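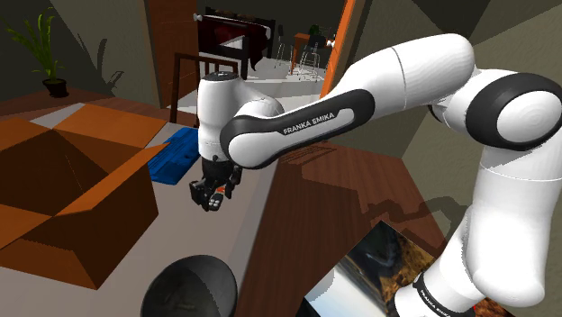

*3 min read*

I have spent most of December doing maintenance on a robot that doesn't exist. No grease, no fuses, no skinned knuckles. I've still managed to lose a screwdriver, but that was on my own time.

The cell is called Tusden. It's one simulated arm on one simulated table, with a cardboard box, a remote and a bowl to keep it occupied, and a whole flat rendered behind it so the light comes from somewhere believable. I inherited it from Lợi Kim, who left me a page of notes, the first line of which was "gripper is fine". The gripper was not fine.

### The fingers

Small flat objects were the trouble. The arm would come down over the remote, close, lift, and leave with nothing. Or it would leave with the remote for a bit, and then the remote would shoot off toward the bedroom at a speed I'd describe as ballistic.

I blamed friction, as everyone does, and spent two evenings on it. Then I turned on the collision shapes and found that the pad on one finger had been sitting a hair inside the finger itself. The solver spent its whole life pushing them apart. I moved the pad, put the friction back where Lợi had it, and didn't mention the two evenings until now.

Contact stiffness came next. It was at 3000, which made every grasp a small car accident. At 300 the fingers sank into things like a spoon into custard. It's on 800 now and I'm leaving it alone.

### The box

Cardboard flaps are a pain. Ours are rigid panels on hinges, and the hinges had no damping, so a bump from the wrist set them waving for the rest of the episode. I added damping, and added the flaps to the planner's obstacle list as well. They'd been left off. The planner thought it was working beside a tidy open cube and kept cutting the corner.

### Looking after it

My routine before I trust a build:

- Home the arm and check the joint readings against the saved pose.
- Open and close the gripper on nothing, and watch for twitching.
- Drop each object from a low height. If it's still jiggling after 200 steps, its mass or its mesh is wrong.
- Run Mai, our grasp script, on the remote first. It's the fussiest thing on the table.
- Write down what you changed. (I'm getting better at this.)

Still to do: the finger meshes are heavier than they need to be, and the render crawls whenever the shadows are turned up. Lợi says to turn the shadows off. I like the shadows.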